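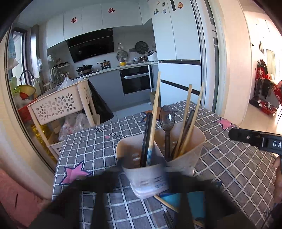

*Chopsticks, spoon and holder on the table, with the grippers in close.*

**Moved from packing to "demonstration work" -- is this a real job or a slow goodbye?**

Posted by Ea Eyvindsson

Hi all, long post, sorry! I've been on cutlery and tray packing at Iltent in Malholm for years. In October they put the new line in, and the packing cell now does most of what my old bench did. There were 18 of us on that bench. Some went to the loading side, a couple took the money, and I got asked if I'd like to do demonstrations, so I said yes without really knowing what it was.

So what I do now is pick things up and put them down again with a pair of hand-held grippers, and it all gets recorded, and the recordings go off to train the arms. They want ordinary homes and ordinary clutter and not just our tidy benches, so a lot of it happens at kitchen tables. Chopsticks, spoons, lids, bags. My target is 200 good runs a week and anything a bit scrappy gets thrown out by the checker.

I don't hate it. It's quieter, I can sit down, and my wrists are better than they've been in ages. But I miss the chat terribly (you can't natter over a recording) and the pay grade hasn't been settled. I'm still on the packing rate, and the contract calls it "temporary support duties".
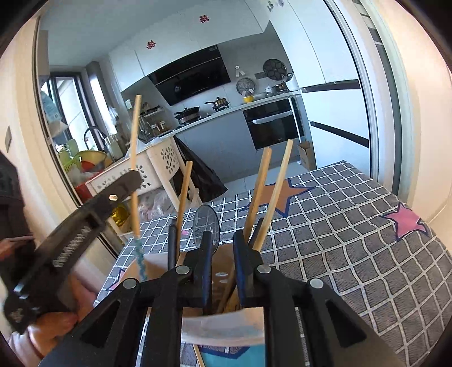 My other worry is whether it counts as a skill at all. My brother-in-law says a child could do it, and I'd love to see him try. You've got no feeling in your fingertips for a start, only what comes back through the handle. And thin things are the worst. With the wooden chopsticks standing up in the holder, most of them lean the same way, the spoon head is right in among them, and you've got to bring two flat pads down into all that and come away with the one you meant. It took me weeks to stop knocking the others about. I was a fast packer and it helped me hardly at all.

So has anyone been through this? Does the work carry on once they've got enough recordings, or am I doing myself out of a job for the second time? And what should I be asking for while they still need me?

**Lamus**

Get the job title changed, that's my whole advice really. I did the same sort of thing at a laundry -- towels, pillowcases, more towels -- and it was down as "temporary" for over a year. When it ended I had nothing on paper to say I'd done anything but fold. If the contract had said operator or technician I could have gone for the next grade up.

On whether it carries on, mine did for a while after they said they had enough. Then they changed the pads on the arms and wanted half of it done over again. I wouldn't plan a mortgage on that though.

Also ask who sees the recordings. If you're in people's kitchens there's all sorts in the background, and you want it in writing that it isn't down to you.

**backshift_riis**

its just a job, take the sitting down and be glad. our place brought the arms in and didnt ask anyone to do anything, they just moved the lockers

**Tapeandlabels**

I'm a rep at a packing site (not yours) and we had a small group doing this. A few things that helped us:

- Ask how the target was worked out. Ours was set by someone who'd only ever done blocks and cups, and it came down once he'd spent a morning on forks.
- Rejected runs should still count as time worked. Get that agreed before anything else -- we had one woman with 501 runs thrown out over a camera fault, and she was marked down for it.
- Keep your own tally. I know it's dull. One of ours could show 2,581 accepted runs when the regrading came round, and it was hard to argue with her.
- Ask for time on the line itself. The people who'd done the demonstrations were very good at spotting why an arm was fumbling, and two of them now look after the cells full time.

And book a proper tea break with your old lot, same time as theirs. Our demo people ended up on different breaks from everyone else by accident, and it took a grievance to fix it.

**Ea Eyvindsson**

Thank you, this is so useful! I hadn't thought about the rejected runs at all. I've started a tally in the back of my diary, and I'm seeing my manager on 9th May about the title. Riis, they moved our lockers as well.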